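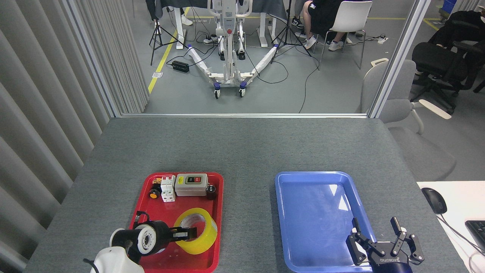

Red tray for the parts I haven't dealt with yet, blue tray for the ones I have.

How to Sort Out a Junk Box of Old Electrical Parts

Posted 31st May

I bought a crate of leftover switches and bits at the Cultport flea market last October, and for months it lived under my desk where I kicked it every morning. If you do any kind of tinkering, you probably own a crate like it. Mine finally got sorted this spring and I'm so pleased with the result that I wrote the whole thing up (my sister says I need to get out more).

You don't need much. Two shallow trays in different colors, a soft mat or piece of felt for the table, a roll of clear packing tape, small zip bags, a marker, a dry paintbrush and a cheap multimeter. Mine is an old Sakai with a cracked corner and it does fine.

One thing before you start: everything in this guide is for loose parts that aren't wired to anything. If a switch is still in your wall or a breaker is still in your panel, leave it there and call an electrician.

Step 1: Tip out a little at a time

I know, you want to dump the whole crate. Don't! I did that the first time and ended up eating dinner on the couch for a week. Scoop out a handful, put it in the first tray and push the crate out of sight. When the tray is done, scoop again.

Pull out the obvious trash as you go. Cracked housings, anything with scorch marks, anything with a screw rusted solid. I was stubborn about a burnt relay for far too long, and then I smelled it up close and that was that.

Step 2: Line things up before you touch the meter

Stand the parts along one side of the tray so you can see what you've got. Push buttons, breakers, switch boxes, lamps, whatever. Having them in a row means the rest of the tray is free to work in, and you won't be fishing small stuff out from under big stuff.

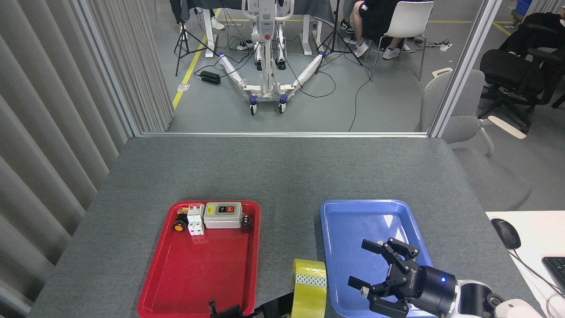 Parts along the back edge, plenty of clear tray in front.

Now brush off the dust. A dry brush is enough for most of it. For sticky housings I use a barely damp cloth and then let the part sit overnight. I tried a spray cleaner from Irberg once and it turned a perfectly good label into gray mush, so copy down the rating in a notebook before you clean anything with print on it.

Step 3: Check the switches

Set your meter to continuity, the one that beeps. Touch the probes together first to make sure it really does beep, then put one on each terminal of the switch. Flip it or press it a few times. You want a clean beep when it's closed and silence when it's open. A crackly, on-and-off beep goes in the "maybe" bag, and between you and me the maybe bag is going in the bin eventually.

Push buttons can fool you. Some are closed until you press them, so a beep at rest doesn't mean it's broken. Look for NO or NC by the terminals.

Breakers I don't try to test at home. The beep tells you the contacts meet, but it says nothing about whether the thing will trip when it should. I keep secondhand ones for display boards and buy new for real work. 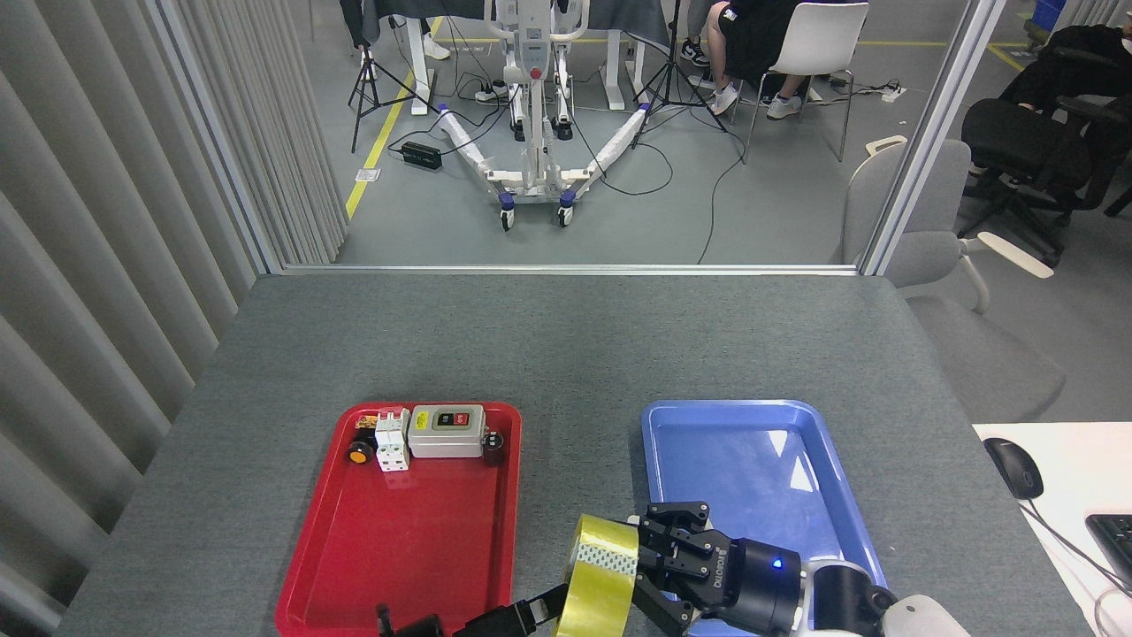
A short row is easier to get through in one sitting than a heap.

Step 4: Bag, label, tape

One kind of part per bag. Write what it is, the rating if you have it, and a plain "beeps OK" if it passed. Then a strip of clear tape over the writing, or it'll rub off by winter. My drawers are a Candus set with 32 little compartments, and I put the stuff I reach for most in the top two rows.

Move each part to the second tray the moment it's bagged. If you get called away halfway through, the trays remember where you were.

How long does it take? My crate was some 90 minutes an evening for most of a week, with the radio on. Next up is the box of loose screws, and I'm already dreading it.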